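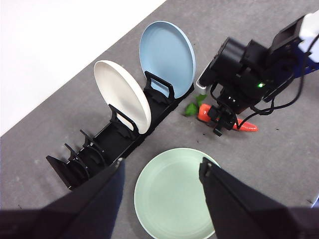 Wrist view before the grasp: green plate between the open fingers, two plates in the rack, carrot in the other arm.

Tuning the plate grasp in Diltero

By this stage your detector finds the plate and your planner has strong opinions about how to get there. Now we teach them to talk to each other.

1. Open the wrist stream and check the mask. It should cover the whole visible plate, rim included. If it also covers the gripper fingers, reload the self-filter. The arm will otherwise try to pick up itself, with great confidence.

2. Set plan_timeout to 2000 ms. The default is 220, which suits an empty room and an optimist.

3. Add the second arm as a moving obstacle, then attach whatever it is holding. Skip the attachment and the planner treats a carrot as air.

4. Mark the free rack slots by hand the first time. Dark dividers on a dark base give the depth filter very little to go on – Treasa Mac an tSaoi's slot finder helps, but it likes a hint.

5. Run at speed 2 with a hand near the stop button. Error 2217 means the two arms' clocks disagree. Restart the sync node, then the planner, in that order.

Save the profile before you touch anything else.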